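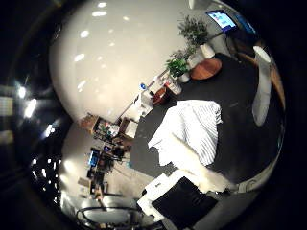
Wrist camera, striped cloth on the dark table, part of the hand across it.

Home Projects Notebook People Contact

Filed under: Teleoperation / Tabletop tasks

August 2019

Cloth task, notes from the remote-control sessions

Working on the cloth part of Birix. The target is 2,000 usable demonstrations of the tabletop set and we have 993 that passed review. Cloth is behind everything else. Blocks and containers go quickly, and even someone new on the controls gets a usable run most of the time. With cloth a new operator mostly produces runs where the hand pushes the fabric into a heap and then closes on air.

Setup is the same as in the last entry except where I say otherwise. Operator sits at the desk with the Flasska controllers and the recording software is Pace. Hand closing is on the trigger, wrist orientation follows the operator's wrist, and position is scaled down by half once the clutch button is held. I had scaling off for the first batch because Jarosław prefers it off. He is good enough that it doesn't matter to him. For me it matters a lot near the table, so I have put it back on as the default and he can turn it off for his own sessions.

Task as written on the sheet: pick up the cloth by any part, lift it clear of the table, put it down again in a different spot. No folding and no wiping yet. Folding was on the original plan and I have moved it to September.

What I did

Ran a block of 20 with the cloth dropped from above each time so the start is never the same. Dropped it myself by hand and didn't arrange it. On the previous block I had been tidying the cloth without noticing, always leaving one corner pointing toward the robot, and every one of those demos goes for that corner. They are still fine as recordings, but I would not want them to be most of the set. I have added a field to the log for how the cloth was placed (dropped / placed / left from last run).

Grasp that works best: come in low with the fingers already half closed, find a ridge in the fabric, press down lightly, close, wait a moment, lift. The wait is important. If you lift while the trigger is still traveling, the fabric slides out between the pads. I told Jarosław this and he said he had been doing it without thinking. Looked at his recordings in Pace and he does pause, every time, for a beat or so after the trigger bottoms out. My early ones have no pause at all.

Grasp that looks good and doesn't work: going for a flat area with the fingers straight down. The pads skate. Twice I got a pinch that way and then lost it partway through the lift.

Practice runs before recording are worth the time. I had been skipping them after the first session of the day, and the first few demos after a break are visibly worse, with a lot of hesitation over the table and small corrections back and forth. From now on there are a couple of unrecorded grasps after every break, for both of us.
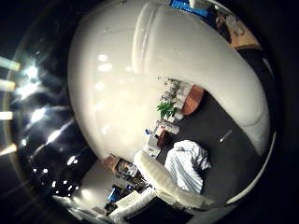
Wrist camera again, padded finger or hand part in front of the striped cloth.

On operating from the wrist view only. We tried this because the policy will get the wrist camera as its main input and I wanted to know whether a person can do the task with the same information. Short answer is yes but slowly. The lens is so wide that you see the hand, the ceiling lights and half the room along with the work, and the part you care about takes up a small piece of the picture. Judging height is the hard part. I kept stopping short because the finger covered the place where it would touch the cloth.

The stripes help more than I thought they would. When the fabric is lying flat the lines run straight, and wherever there is a fold they bend, so you can pick a ridge from the stripes alone even when the lighting washes out the white. The brightest part of the cloth can go almost plain white in this camera and then you have nothing to go on. I tried a lower exposure. The cloth got better and the dark table went to mush. Left it on auto for now. It would be worth asking Grunovine if the camera driver they supplied can meter on a region, as their manual has a heading for it with nothing underneath.

We also have a plain cloth without any pattern in the drawer. I want a batch with that one before we get too attached to stripes. Operators will hate it.

Clutching. When the operator runs out of arm travel they let go of the clutch, move their hand back, and press again. The robot holds still during that, and the recording has a dead stretch in it. Pace can trim stretches with no motion, but it was also trimming the pause after the grasp, which is the bit I want to keep. I raised the threshold so only long stops get cut. Went back through the trimmed files and re-exported the ones where the pause had gone. The raw logs were all there, so no demos lost, only an afternoon.

Hand guiding. Tried the other way too, where you hold the arm and move it yourself with the motors in float. For reaching it is much nicer and you get smooth paths straight away. For closing the hand it is awkward, because you have both hands on the arm and need a third for the grip button. Jarosław did it with the foot pedal. The timing between foot and hands was poor and he closed early on most of them. The other problem is that the person's arms and sleeves are in the camera view for the entire demo, and they won't be there at run time. I'm keeping hand guiding for calibration poses and for showing visitors, and not using it for the cloth set.
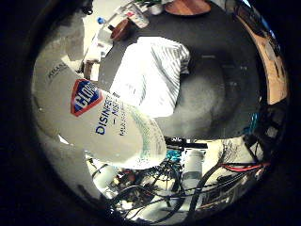
Distractor objects. The sheet says the cloth should be shown with other things near it in some share of the runs, and I had been putting this off. The wipes canister is a good one. It is large and white like the cloth, and it can hide a lot of the table from the wrist when the hand is low. Operators go around it without being told, and the detour shows up clearly in the paths. The round board is a better distractor for the outside camera than for the wrist.

One rule we agreed on: if the hand touches a distractor, keep the demo but mark it. If it knocks one over, stop, reset, and don't save. Jarosław wanted to keep the knocked-over ones as failures. I don't object to a failure set, but it needs its own folder and its own label, and until somebody sets that up I don't want them mixed in with the rest.

Also decided that distractors get moved between runs, by a hand's width at least. If they stay put for a full block the operator learns one route and repeats it. I could see that in my own demos, where the last several are close to copies of each other.

A note about speed. I had been telling people to go slowly. Very slow demos are not good either. The motion gets shaky, since a person trying to hold a crawl overcorrects all the time, and the files are long. The better instruction is to move at a normal pace in free air and slow down only for the last bit above the cloth. I'll rewrite that line on the sheet.

Trigger mapping. At present full trigger is full close. On cloth the useful range is the last third of the travel, and everything before it is just approach. I changed the curve so the first half of the trigger brings the fingers to the half-closed pose and the second half does the rest. Took me several runs to unlearn the old one. Jarosław noticed no difference for the first few and then said he liked it. The curve is saved as a profile in Flasska under "cloth" and the old one is still there as "default". Check which profile is loaded before recording! The profile name is now written into the log header so at least we can find out afterward.

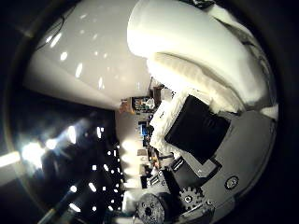

Hand maintenance goes on the start-of-session list from now on. Look at the foam on the fingers, check that nothing is hanging loose that a cloth could snag on, and run one full open and close by hand control while listening to the gears. Anything that sounds rough, stop and write it down here. I also want somebody to check that the fingers return to the same open position, because a small offset there would go straight into every recording of that day and we would not see it by eye. There is a script for this in the tools folder, called handcheck, and it prints the difference from the stored zero.

If the padding gets changed during a set, log it. New foam grips differently, and I would want to be able to split the demos at that point.

Things still open:

- Batch with the plain cloth, same 20-run block, dropped starts.
- Ask Grunovine about region metering on the camera.
- Separate folder and label for failures (Jarosław).
- Rewrite the speed line and the break practice line on the operator sheet.
- The reviewer view in Pace shows the wrist video at the wrong rate when the file has been trimmed. The data underneath is fine, I compared time stamps. Annoying for review though, grasps look faster than they were.
- Find out how many of the early cloth demos have the corner pointing at the robot. No field for it in the old log, so this means watching them.
- Release. The sheet says "put down", and some of us lower the cloth to the table while others let go a little above it. Both count as success at the moment. I lean toward lowering it all the way. Need to settle this before the next block, and whichever way it goes, it has to be the same for both operators.

Older entries Next entry

Back to top | Contact the lab | © Birix project notebook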